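Sitero opens block workshop in Uvville

2021-06-26

The small toy maker Sitero has opened its new workshop in Uvville, in the old bakery building at the end of Furmont street. Visitors can now buy wooden blocks at the place where they are cut, sanded and painted, and children can try them at a long table near the entrance.

Until May the firm worked from a rented garage outside the town. The space was enough for one saw and one sanding machine, but the painted pieces had to dry in the kitchen of the owner, Unai Salcedo. He says that his family was patient with this for a long time, and that they are happier now.

"We had blocks on the bread shelf and blocks on the refrigerator," said Salcedo. "When a guest came for dinner, first we had to move the blocks."

The new workshop has 312 square meters on one floor. The front part is the shop and the play table. Behind a glass wall is the painting room, and the cutting is done at the back, where the noise disturbs the neighbors less. The big oven of the bakery was too heavy to remove, so it stays where it was and the firm keeps its cardboard boxes in front of it.

Sitero was started by Salcedo and his business partner Võ, who takes care of the colors and the finish. They met while both were repairing furniture for a school. Võ still does some repair work in the mornings, mostly chairs. The firm now has a team of six people, and two of them are learning the trade.

The blocks are sold in sets or one by one. Salcedo said that most families begin with a small set and come back later for single shapes, either because a piece was lost under a sofa or because the children want two of the same. For this reason the shop has open boxes with loose shapes, sorted by color. The firm made nearly 600 sets last year and hopes to make more in the new building, but Salcedo did not want to give a number.

The paint was the most difficult question, according to Võ. The first blocks were shiny, and parents liked how they looked, but towers made from them slipped easily. The firm then changed to a flat paint which leaves the surface a little rough. Võ tried many mixtures before the yellow was good enough — it was always too bright on one side and too pale on the other. The final yellow is soft, close to the color of mustard.

Shapes are chosen slowly. A new one is first cut by hand and given to children of the neighborhood, and the makers watch what they do with it. A half-moon was tested last year and was not continued, as it rolled off the table too often.

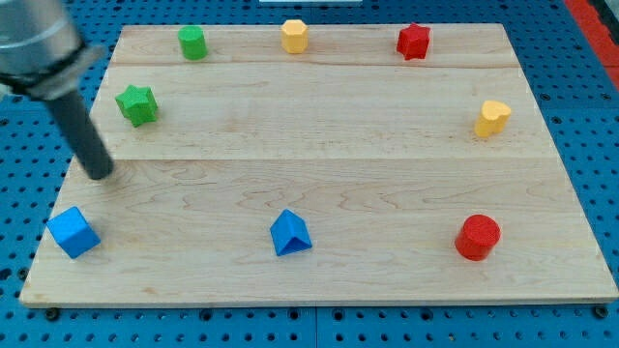
The shapes that Sitero makes are simple on purpose, and each one should be easy to name for a young child. Salcedo prefers to show them on plain pale wood, where the colors are easy to tell apart. On the maple board, the green cylinder stands on its flat end in the back row with the mustard-yellow hexagonal block next to it, and there is also a green star and a blue cube. The middle of the board is left free. The six-sided block is the one that Võ likes most, and also the one that takes the longest time to sand, because every edge must be softened separately.

The town of Uvville supported the move by lowering the rent of the building for the first 2 years. In return, the firm will receive school classes in the workshop. The first groups are expected after the summer vacation, with no more than 20 children at a time. They will sand one raw block each and take it home.

Some neighbors asked before the opening about dust and noise. Salcedo invited them to see the machines running and agreed to stop cutting at five in the afternoon. Painting and packing can continue later.

The shop is open in the mornings and, for the summer months, also in the late afternoon. Entrance is free. Groups are asked to call before they come. Parking is possible behind the building — the gate is narrow, so larger cars should use the street.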